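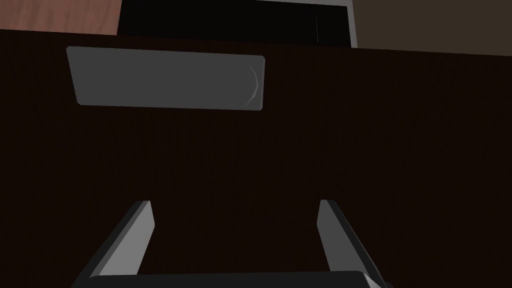 **Is it worth paying for drawer liners that claim to keep moths out of jumpers?**

Save your money. A liner sits under the clothes and the moth comes in from above, so the most you'll get is a drawer that smells nice for a month.

That was the short reply I got from my sister and I'm inclined to believe her, but I'd like to hear from people who have tried these things before I bin the leaflet. The ones I've been offered are called Furtună liners. They come in a roll, scented, and the woman on the stall at Plallham market swore they'd "see off" moths for a whole year. I've got two wool cardigans with holes at the cuff and I don't want a third. What do people do that works? I'm not keen on mothballs as the smell gives me a headache.

*posted by cuffs_and_all, Plallham*

---

**Quang Vương**

I bought a roll of those in April 2019 and lined every drawer in the bedroom. By the end of the summer I had grubs in a scarf that had been lying right on top of one. I'm sure the stall would tell me I'd cut it wrong.

Adult moths don't eat your clothes. The grubs do, and they like wool with a bit of sweat or food on it, somewhere dark where it won't be moved. A smell doesn't do much about that. Cedar balls are the same story, in my view. There may be something in fresh cedar in a box with a tight lid, but a chest of drawers has gaps all round and the oil fades anyway. Sanding them to "bring them back" is a hobby, and I gave it up.

What I do now:

- Wash or brush anything woollen before it goes away for the summer. Collars, cuffs and underarms especially.
- Freeze whatever won't take a wash. Bag it, squeeze the air out, leave it in the freezer for two weeks. Let it come back to room temperature before you open the bag.
- Take the drawers right out and hoover the runners and the back of the carcass. I found more in there than in the clothes. Empty the hoover outside afterwards.
- Keep the clean stuff in zip bags.

The freezer bit is a nuisance if yours is as small as mine. I did 9 jumpers in three goes and we lived on tins in the meantime.

You can get sticky traps too. They only catch the males, so don't expect them to cure anything, but they'll tell you which room to worry about. I paid £4 for a pair from the hardware shop in Madthorpe and they were no worse than the dear ones.

---

**Stirnodness Sal**

Lavender. My nan used lavender and never had a moth in her life

---

**pegbag**

Sal, did your nan also wash everything by hand and turn her drawers out every spring? Mine did. I'd give the credit to that before the lavender.

I agree with most of what Quang says, although I wouldn't write off the hot route. If the label allows a 60 degree wash, that kills eggs and grubs in one go. Most wool labels don't, so this is more for cotton and the blankets nearby. And check the carpet under the chest. If it's wool and never gets hoovered, you can bag every cardigan you own and still have moths walking about the place.

As for the roll, ask the stall what's in it. If the answer is "natural oils" and nothing else, you're buying scented paper.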